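Gronero desktop whiteboard: seven months on

I bought this little board in November, after one too many shopping lists went through the wash in my jeans pocket, and I've grown fonder of it than I expected to be of anything in the stationery line. It came from the Markthorpe shop near the station (lovely people, dreadful parking).

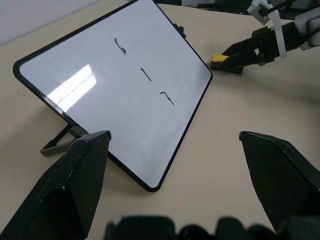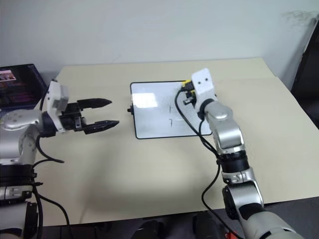
Living with it

Mine sits beside the kettle and gets wiped every night once the kids are in bed. The folding stand at the back is the bit I'd been worried about, having broken two photo frames that way, but after 7 months it hasn't loosened at all. Black marker comes off with a dry cloth. Red leaves a pink ghost if you forget it over a long weekend, so I keep a damp rag handy!

Price and the competition

I paid $36, and the Amell one my sister swears by was $40. Hers has a nicer colour range, I'll grant her that, but it slides about when you write on it. If you've got a whole family's netball and swimming to organise you'll want something bigger on the wall. For milk, bread and ringing the dentist, I'd buy it again tomorrow.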